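Print this page | E-mail this page
Shared 23 times

Stoltov Sitting Room Collection: Set-up Guide

Section 7. Unpacking the small bags and dressing the coffee table
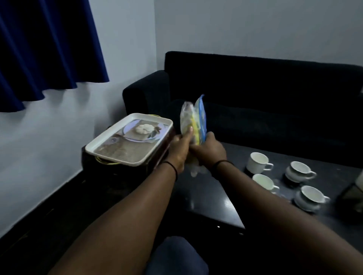 Do I need to open all the plastic bags before I start?
It's best to leave them shut until the table is where you want it and you have a cloth down, and then to open them one at a time.

By the time you reach this section the heavy lifting should be done. The table is on its legs, you have had (we hope) a cup of tea, and what remains is a heap of clear bags that seems far too big for what is in it. Please don't be tempted to rush. Most of the letters we get about missing pieces turn out to be about pieces that went out with the wrapping, and a slow half hour now is much kinder than a rummage through the bin at bedtime.

This section covers the small bags, the Drakos serving tray if you ordered one, and the first clean of the glossy top. If your table is the matt Zillwood version, follow the same steps but skip 7.4 altogether and turn to the care leaflet that came in the lid of the carton.

7.1 Before you begin

Gather these together first:

- a soft cotton cloth, the bigger the better (an old pillowcase is perfect)
- round-ended scissors
- one empty bag for rubbish and another for clean plastic
- a saucer or small bowl for screws, felt pads and other little bits
- the contents sheet from the main carton

A lamp helps too. A dark table in the evening is lovely to sit beside and a rotten place to look for a clear bag with a clear pad in it, so do switch something on, even if the room feels bright enough to you.

CAUTION: Plastic bags and film can suffocate. Keep them away from babies, small children and pets from the moment the carton is opened, and don't leave them on the sofa while you answer the door.

7.2 Opening the bags

1. Spread the cloth over the end of the table nearest to you, with all the edges lying flat.

2. Sit down to it. You will be at this for a little while, and a low table is hard on the back if you stand and stoop.

3. Put all the unopened bags on the cloth and match each one with its line on the contents sheet. Some bags are tucked one behind another and cling together, so ease them apart gently and feel along the folds before you decide you have only one.

4. Take the first bag and hold it up with both hands. Let the loose end hang down and give it a small shake, so the contents settle away from the end you're going to cut.

5. Snip across the top, just under the seal. Please don't use a craft knife or pull the bag apart with your teeth (we have all done it).

6. Slide the contents out on to the cloth. Anything small goes straight into the saucer.

7. Run your fingers right down to both bottom corners of the bag, then turn it inside out. Felt pads are the worst offenders here -- they stick to the plastic and look for all the world like a bit of label.

8. Tick the line on the contents sheet and put the bag in your clean plastic pile before you pick up the next.

Note: Anything you don't recognise should be kept. The Zemeck side cabinet and the coffee table travel from the same packing bench, and now and then a bag for one finds its way in with the other. The letter on the label tells you which it belongs to: C for cabinet, T for table.

Note: If a bag has already split when you find it, check the bottom of the carton and the creases of the cardboard before you telephone us. If the piece really isn't there, we'll post another, and you needn't send anything back.

7.3 The serving tray

The Drakos tray comes in its own film with a sheet of card over the printed base and a sleeve around each metal handle. Find it somewhere safe to sit while you work. A low cabinet or side table within arm's reach is ideal, provided no part of the tray hangs out over the edge where a sleeve or a trouser pocket might catch a handle.

1. Lay the tray flat, base down, on a clean surface.

2. Peel back the film from one corner, keeping your hand low and drawing it back over itself. It comes away more sweetly like this than if you pull straight up.

3. Lift out the card. If it's reluctant, slip a fingernail under the long side and go along a little at a time.

4. Take the sleeves off the handles last. Twist them as you pull.

5. Hold the tray by both handles, an inch or so above the surface, and tilt it very slightly from side to side. The handles should feel firm. If one of them moves, set the tray down and tighten the screw underneath by a quarter turn with the small key from bag T. No more than that, please.

6. Wipe the printed base with a barely damp cloth and dry it straight away.

CAUTION: The tray is meant for cups, plates and the odd vase. It isn't a chopping board and it isn't a stand for hot pans. A pan straight from the hob will mark the print, and we're afraid there is no mending it.

The tray may live on the coffee table, but do fit the four felt pads underneath first if you plan to slide it about. Press each pad down for a slow count of 50 and leave the tray upside down on your cloth overnight, so that the glue can take hold properly. Many of our customers find they prefer it off to one side, at an angle, with the coffee table left clear for books and elbows. There's no wrong place for it.

7.4 The first clean of a glossy top

A glossy top leaves us with a thin film of polish from the workshop, and it will show fingermarks more readily in the first week than it ever will again. Try not to be disheartened. It settles.

1. Clear the table completely and shake the cloth out of doors. Grit and snippets of plastic will scratch.

2. Put a few drops of washing-up liquid into a bowl of lukewarm water, dip a fresh corner of the cloth and wring it until it no longer drips.

3. Wipe along the length of the table in long strokes, starting from the far side and coming towards yourself.

4. Dry it at once with a second cloth.

5. Crouch down and look across the surface towards a lamp or a window. Any smears will show up straight away, and a breath and a light rub will see to most of them.

Don't use furniture spray, vinegar, baby wipes or anything with lemon in it. We have used the same plain soap and water on the showroom tables since 1934, on every sort of finish you can think of, and have yet to be sorry for it.

Note: Sticky patches left by tape can be softened with a dab of cooking oil on a fingertip. Leave it for a few minutes, wipe it away, then repeat steps 2 to 4.

7.5 What to do with the wrapping

Keep one or two of the larger bags if you have the room. They come in handy for spare cushion covers, and you'll be glad of them if you ever move house and want to keep the screws with the legs they came from. Press the air out, fold the bag in three and tuck it into the envelope with this guide.

The rest can be flattened and pushed down inside one another, and you'll be surprised how small the heap becomes. Soft plastic is collected at some larger supermarkets but often not from the doorstep, so do check what your own council will take. Card sleeves and the tray card can go in with ordinary paper once you've pulled off the tape.

Hold on to the contents sheet, with your ticks on it, at least until the following April. Our guarantee year runs from one April to the next whatever month your furniture arrived, and the number printed in the corner is the one we'll ask you for.

7.6 If something isn't right

The tray rocks when it's set down. Check first that no scrap of film is caught underneath, then that all the felt pads are the same thickness. There are thin ones and thick ones in the bag, and the thick ones are meant for the table legs.

The print on the tray looks cloudy. There are sometimes two layers of film, the second so fine you'd hardly know it was there. Try a corner with your fingernail.

There is a pad left over. There should be one spare in every bag. Two spare means a table leg has been missed, so have a look underneath before you put anything heavy on top.

The table top has a mark that won't wipe off. Leave it alone for a day, try the soap and water once more, and then write to us with the number from your contents sheet.

Continue to Section 8, Fitting the cabinet shelf.

Last updated: Saturday, October 8, 2022
Print this page | E-mail this page
0 comments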